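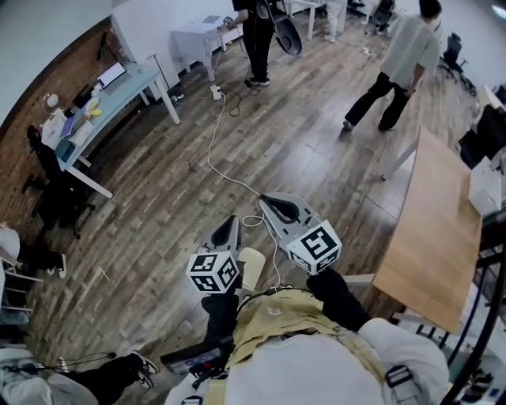
News > Safety > Hand-held grippers

Skoryk halts gripper sessions at Tiludside after cable fault

Reading time: 1 minute

Lidulness, July. Skoryk has stopped all recording with its hand-held grippers at the Tiludside site after three units lost power in mid-session on Friday. Nobody was hurt. One operator caught a foot in a trailing lead.

The supplier, Elldale, says the grippers are sound and puts the fault down to "handling". Skoryk does not accept that on the evidence so far. The units were sold as good for 3,000 hours, and the first to fail had logged 1,248. Elldale has yet to show us the test behind its figure.

Our own house is not in order either. Leads were run across the floor between people who were walking and working with both hands full, and our risk sheet said this was fine. It has been withdrawn.

"We've been told it's the users, and we've been told it's a bad batch," said Ona Kuusk, head of safety at Skoryk. "I'd like to see a connector cut open before I believe either."

Roughly 20 units are being checked. Sessions will not restart on the strength of a letter from the supplier. Recordings made on the failed units have been set aside, and customers who received any of them will be told.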